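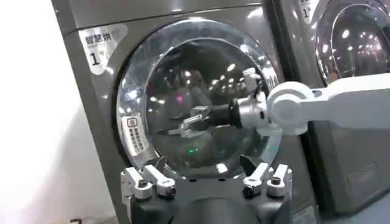 *The door of a front-loading machine, with the number 1 on its sticker.*

I want to defend the numbered machine. It is a small subject, and my friend Olanrewaju Nwosu told me so when I said I will write on it, but I have carried my washing to public machines in four different towns and I think I have earned an opinion.

Look at the sticker first. It is white, it has a few Chinese characters, and under them is a big "1". It sits a little crooked on the dark metal. A designer would be unhappy with that angle. For me it is the best part of the machine, because a person can use a number without knowing anything else. I cannot read all the characters on such machines. I can read a 1. If my friend asks me where my sheets are, I say "one," and she goes to the right door.

When I first lived in Dresville, the laundry room of our building had no numbers. The machines stood in a row and people had private names for them: the loud one, the one near the sink, the one that eats coins. If you were new, and if your English was slow like mine, these names did not help you. I once took out a full load of somebody's towels and folded them very nicely before I understood they were not mine. The owner was Hadiza Tamuno, and she was so kind about it that we still drink tea together. But I would prefer to meet people another way.

Now the same building has machines that want to be clever. The management changed to a system called Drimden, and the machines are found by a code. Mine was 1062 last week. There are three machines in the room! I do not understand why three machines need a number with four digits. You open the program on the phone, you look for 1062, you find it is busy, you look for the next one, and all this time you are standing in front of an open and empty door with a heavy bag on your arm. Hadiza wrote the old-fashioned numbers on tape and put them on the doors. The tape was removed in April. She put it again.

I am not against progress in washing. My mother washed in a basin, and I remember her hands in the cold season very well, so I will not say one bad word about a machine that takes this work away. What I am against is to hide the simple thing behind the complicated thing. A front-loading door is already a very good invention. It is round, it is at the height where you can bend to it, and it has a window. The window matters more than people think. Through a window you can find out that a red sock went in with the white shirts, even if you find it out too late.

I grant that the glass is often too dark. I have stood before a tinted door and seen mostly the ceiling lights and the room behind me, and had to put my face close like a child at an aquarium. In the place on Edet Street, where I go when our machines are full, the glass is clear, and I notice that people there sit facing the drums. They watch. In a room with dark glass they watch the phone. Perhaps this is only my theory, and Olanrewaju says people watch the phone everywhere.

He has another objection, more serious. He says a number on a sticker tells you which machine, but it does not tell you if it is finished, and the program does. He is right. Last winter I walked down the stairs too many times in slippers to see if my load was done, and a message would have saved me these trips. So keep the message. Let the program say, "Number 1 is finished." It would cost the company one sticker for each door, and I do not believe such stickers are expensive.

I wrote this to Farkix, the firm that looks after our laundry room. They answered that comments must be under 200 words, and mine was longer. I cut it down and sent it again. In the short version I left out my mother, the aquarium and the red sock, and kept only the request: please put a large number on each door, where a person carrying a bag can see it. It can be crooked. I have had no second answer yet, and the tape is still there.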